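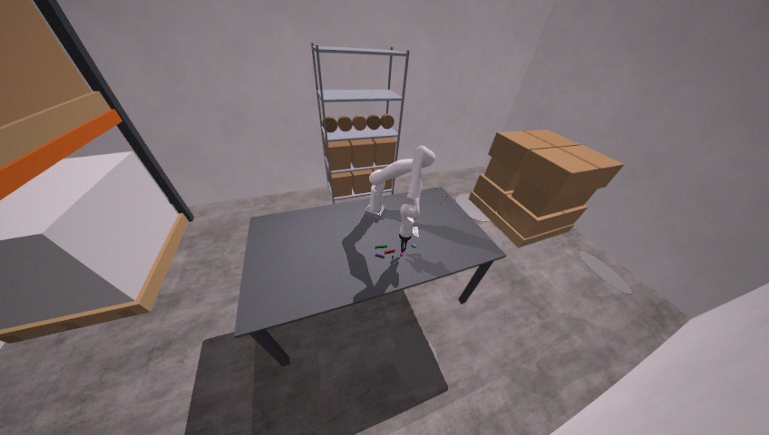
Section 4: Adding your papers to a visa renewal file

Your renewal file in Kavik is only as good as the copies you put in it, so this is the part I'd take slowly. You can use a flatbed scanner, but I do most of mine with a phone and the Vuvel capture tool, with the passport flat on a table. Keep an eye on where the light is coming from. A shadow can easily end up lying right over your passport number. Vuvel will often accept a page like that, and then the visa office sends it back to you.

Before you start, have your passport, your current permit, your last pay slips and your proof of address within reach. Kavik signs you out after 7 minutes if you don't touch anything, and yes, I've been signed out while digging through a drawer.

1. Open your case and choose Documents, then Add.

2. Pick the document type first. If you take the picture first, Kavik files it under Other and you have to move it by hand.

3. Lay the passport open at the photo page and press it flat. All four corners need to be inside the guide lines.

4. Tap Capture, then zoom in and read the two lines of letters and arrows at the bottom. If you can't read every character, do it over.

5. Check the file size. The limit is 572 KB per page – Vuvel shrinks pages for you, but files from a scanner go in at full size and get refused.

6. Repeat for every stamped page, even the old trips. Blank pages can be left out.

7. Tap Save to case and wait for the green check mark.

Note: If you get error 1476, the name on the document doesn't match the name on your case. With me it was a missing middle name. Fix it under My details and upload again (you don't need to open a new case).

Note: Employer letters go in under the Zulu template, which is just what Beltavex calls the work sponsor form. I spent an evening looking for a button that said "employer." There isn't one.

Caution: Don't press Submit until the expiration date on your current permit shows correctly at the top of the case. Once a case is submitted it locks, and the only way to change a date is to send in correction form 732 and wait. Mine went in at the start of October and it was a long month.

Caution: Keep the paper originals. You may be asked to bring them to your appointment, and a printout from Kavik won't be accepted in their place.

When every line under Documents has its check mark, go on to Section 5, Paying the fee.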